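Drawing from Observation, Week 2
Notes to go with the tabletop session

Hi all, I'm typing these up because half of you asked for them and the other half were still hunting for an eraser when I said the important bits. Read them before you start the homework, please!

So last week was all about line, and I had you fill a page with ellipses until your wrists complained. This week we use them. The subject is one cup on one table. I know, I know. Somebody always asks when we get to draw the skull (week five, be patient). But a cup with no handle is about the hardest easy thing there is, and I still do one most mornings before my coffee kicks in.

Start with the table. Almost everyone draws the cup first, nice and big in the middle of the paper, and then tries to slide a table in under it afterward. You end up with a cup that floats. Put down the far edge of the table first, where it meets the wall, then the near edge, and check the angle of each one by holding your pencil out at arm's length with your elbow locked. If you're sitting at a corner the edges will run off on diagonals, and your brain will try very hard to make them level. Don't let it.

Planks are a gift, by the way. If the tabletop has seams you've got a ready-made set of perspective lines, and you can drop in two or three of them very lightly to see where everything is heading. Leave the grain for later, or leave it out. Lovisa Sundqvist, who taught me in Narnden, used to take the pencil right out of my hand if I started on wood grain in the first hour, and she was right to.

Now the cup. Draw a center line straight up and down. Then the ellipse for the opening, then the one for the base, and draw the base all the way through as if the cup were glass. The lower ellipse should be rounder than the upper one, since you're looking down on it more steeply. If the base is narrower than the rim, the sides lean in as they go down - keep that lean the same on both sides. Flip your paper over and hold it to the window if you're not sure. Every wonky cup looks twice as wonky from the back.

Values come next, and I want only four of them: paper white, a light gray, a middle gray, and the darkest dark you can get out of a 4B. Squint! Look for where the inside of the cup goes dark against the rim. A blue cup on honey-colored wood is good practice here, because the colors are so different that you stop noticing how dark or light each one is.
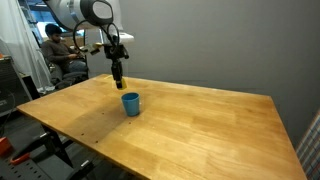
Then there's the empty part of the table, which people rush. Shiny wood picks up pale patches where the light lands, and those patches have shapes with edges, some soft and some fairly crisp. Draw them as shapes. I shade up to them and leave the paper alone inside, because an eraser never gives me quite the same white (the Clilby putty ones come closest, if you want to try). A plain wall gets one flat tone and nothing fancy. Scuff marks are up to you. I like them.

Homework, due at the start of next session:

One full page of cups, 16 of them, five minutes each, no shading.
One finished drawing of a single cup on a table, four values, at least an hour.
A couple of sentences on the back about what went wrong.

Any cup will do as long as it has no handle. Smooth sides are kinder to you than ridges. The reading is the chapter on ellipses in the Ntuli book, starting on page 322, and there's a copy on the shelf by the sink that has to stay in the room.

Bring a kneaded eraser and your viewfinder next time. We'll be adding a second cup.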